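Torchon de service Dernlow 351
Référence : DRN-351
Gamme : Linge d'office et de cuisine
Fabricant : Reltex

Présentation

Le Dernlow 351 est un torchon de service en coton peigné destiné à l'essuyage de la verrerie, des couverts et de la porcelaine. Il est fourni aux restaurants, aux traiteurs, aux hôtels et aux cantines d'entreprise, en achat ferme ou dans le cadre d'un contrat de location-entretien. L'article remplace le modèle Brastus, retiré du catalogue au mois de juin. Les deux modèles peuvent être mélangés dans un même lot de lavage.

Le tissage laisse peu de peluches sur le verre après les trois premiers lavages. Avant la première mise en service, un lavage à 60 °C sans adoucissant est obligatoire. L'apprêt de tissage réduit l'absorption tant qu'il n'a pas été éliminé.

Caractéristiques techniques

Composition : 100 % coton peigné
Dimensions avant lavage : 50 x 75 cm
Retrait au premier lavage : 5 % maximum en longueur, 4 % maximum en largeur
Grammage : 210 g/m²
Finition : ourlet sur les quatre côtés, angles arrêtés
Coloris : blanc, carreaux gris clair
Température maximale de lavage : 95 °C
Séchage en tambour : oui, programme normal
Repassage : 200 °C maximum, calandre admise
Blanchiment : agents oxygénés uniquement

Le chlore est exclu. Il jaunit les filets gris et affaiblit la couture de l'ourlet. Les articles traités au chlore ne sont pas repris au titre de la garantie.

Conditionnement

L'article est livré par paquets de 10, sous bande papier. Le carton standard contient 12 paquets. La palette complète est disponible sur commande, délai à confirmer par le service commercial. Les paquets entamés ne sont ni repris ni échangés.

Stockage en local sec et ventilé, à l'abri de la lumière directe. Les torchons roulés occupent moins de hauteur en tiroir que les torchons pliés en quatre ; le pliage reste préférable sur étagère ouverte et pour les chariots d'étage.
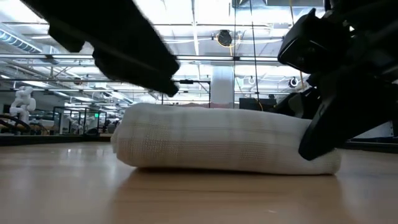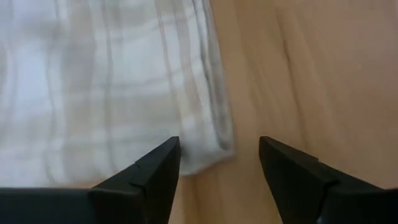 Torchon blanc à carreaux gris clair, sur plateau en bois.

Entretien en blanchisserie

Charger le tambour aux trois quarts de sa capacité nominale. Un tambour trop plein provoque des plis marqués que la calandre ne reprend pas toujours. Les taches de vin, de café et de thé sont traitées avant lavage avec un détachant oxygéné, temps de pose 15 minutes. Les taches grasses demandent un prélavage à 40 °C.

L'adoucissant est déconseillé à toutes les étapes. Il dépose un film sur la fibre et laisse des traces sur la verrerie. Si le linge a été adouci par erreur, deux lavages successifs à 60 °C avec une dose normale de lessive suffisent en général à rétablir l'absorption.

Le séchage complet avant rangement est impératif. Un torchon rangé humide développe une odeur que le lavage à 60 °C n'élimine pas ; passer alors à 95 °C.

Tenue à l'usage

Le lot de contrôle suivi par Yayra Kwofie, responsable qualité, a subi 123 cycles de lavage à 60 °C avec séchage en tambour. À l'issue des cycles, la perte de masse mesurée était inférieure à 6 %. Deux articles ont été écartés pour rupture de couture dans un angle. Depuis, le point d'arrêt des angles a été doublé sur toute la production.

La durée de service dépend du poste. En plonge, le remplacement intervient plus tôt qu'au bar ou à l'office, où le frottement est moindre.

Marquage

Trois options sont proposées :

Étiquette tissée cousue dans l'ourlet, texte sur une ligne
Code-barres thermocollé, format 15 x 55 mm
Puce textile UHF, compatible avec le logiciel de suivi Baptiste

Le marquage est posé en atelier avant expédition. Quantité minimale pour l'étiquette tissée : 2000 pièces. Aucun minimum pour le code-barres.

Articles associés

Torchon Dernlow 352, même armure, carreaux bleus
Essuie-verre Dernlow 47, microfibre, bord surjeté
Sac à linge Reltex, fermeture par cordon, 70 litres
Chariot d'office deux niveaux

Commande et échantillons

Un échantillon par établissement est envoyé sur demande, sans marquage. Les demandes de devis précisent la quantité, l'option de marquage et l'adresse de livraison. Contact commercial : Paloma Wojcik, service collectivités. Les commandes reçues avant 11 heures sont préparées le jour même pour les articles en stock.

Fiche mise à jour le mardi 4 décembre 2018.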